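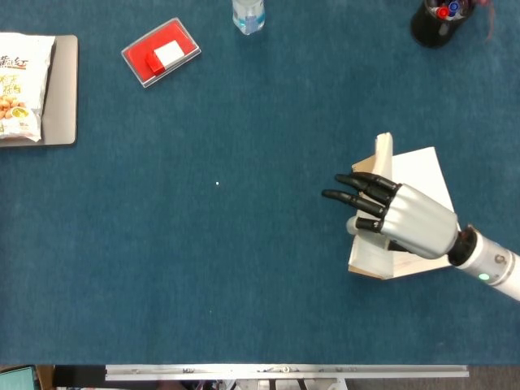
Progress report to the Orno fund, October 2021

Project: Boddale desk handling set
Prepared by: Blagoje Milošević

Where we are

We said in the application that we would have 3000 usable examples by the end of the first year. We have recorded nearly that many. I would ask you not to read that as the target being met, and the rest of this report is mostly an explanation of why.

The recordings cover 24 tasks with ordinary desk things: paper and card, bottles, pens, boxes. Each example is one attempt, with the view from the head camera and the positions of the arm and fingers stored together. Tien-fu Cheng rebuilt the storage side in August and we have not lost a session to it from that point on. That part of the work is finished and I have no complaints about it.

What counts as usable

When we wrote the plan, usable meant that the file opened and the task had been attempted. I no longer think that is good enough. Too many of the early attempts are alike. The operator finds one way of bringing the hand in that works, usually from the right, and repeats it all afternoon. A learning system given a pile of those will do well on our table and I would not bet on it anywhere else.

Tien-fu disagrees with me on how serious this is. His view is that the sheer number will cover a good deal of the sameness. It may. We have no result that shows it either way, and I would sooner say so than print a chart.

Paper and card

These are the slowest tasks by a long way. A folded sheet gives when a finger leans on it, and it does not give the same way the second time. Operators also hide the crease from the head camera with the hand itself, so for part of an attempt the record shows fingers and very little card. We tried asking them to approach lower. It helped with upright panels and made flat sheets worse.

I have left these attempts in the set but marked them separately. Anyone training on them should know what they are getting.

The surface

All sessions so far have used the blue carpeted tabletop. It is kind to the fingers. It is also one colour and one texture, and I suspect it makes our numbers look better than they should. The Vevora bench has a bare top and we have the use of it from next quarter.

The Öberg trial

The first model trained on the set was tried on the pen and bottle tasks over 20 runs each. I am not reporting the success rate here. The objects were put back by the same person who had set them out for the recordings, and that is too generous a test. It will be repeated with someone else laying the table.

Money and people

Spending is in line with the budget. We have 4 trained operators, one fewer than planned, and have moved the unspent wages to checking time.

What we ask of you

We would like to keep the end date and change what we deliver: a smaller set, checked by hand, with new starting positions and at least one other surface. If the fund needs the original figure we can supply it, but I would not sign my name to its being much use. Please let us have a decision before we book the Vevora bench.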